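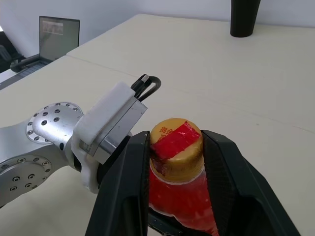 Pantry swap: what to do with bottles and jars

The shared pantry shelves at Tanasarn House have been reorganized, and the sauces, vinegars, oils and cordials now have a bay of their own beside the sink. Rattana Khamphan set it up over two evenings and has asked that a few points go in this issue, mostly to do with lids and labels.

If you are dropping off a bottle that has not been opened, leave the seal alone. A strip of tape over the cap is often the only way the next person can tell it hasn't been started. Please don't peel it off to tidy the look of it, even if the edges have gone crinkly. If you are unsure whether something has been opened, put it on the lower shelf with a note and Rattana will check it.

Labels in any language are welcome. A lot of what comes in from the Hosen Street side of the neighbourhood has Chinese or Thai on the packaging, and people have been leaving those items behind when they can't tell what's inside. A strip of masking tape with a few words in English takes a minute — "chili vinegar, hot" or "syrup, for drinks" is plenty. Put it low on the bottle so it doesn't cover the ingredients or the best-before date. 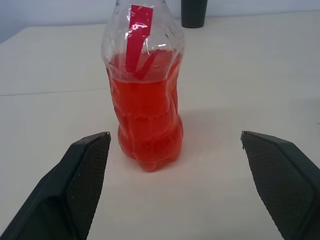

Part-full bottles are a separate matter. We can't put opened food on the swap shelf, but the kitchen can use some of it for the community supper if it's brought to the counter and handed to whoever is cooking. Anything with a lot of colour in it should travel upright in a bag or a tub. The white counters stain easily, and the red patch from the December supper is still there in spite of two rounds of baking soda.

Plastic wrap around a bottle is fine for getting it here in one piece. Take it off before the bottle goes on the shelf if it hides the label. Empty bottles can be rinsed and left in the Clindard crate by the back door, caps on. The depot prefers them squashed but will take them either way. Glass goes in the Travevix bin next to it, and please, no light bulbs.

The shelves took in 102 items last month. Five were past date and had to be thrown out, so have a look before you pack your bag.

Drop-off is at the side door during kitchen hours. Still wanted for the bay: small funnels, a second step stool, and a roll or two of masking tape. Leave them on the counter with Rattana's name on them.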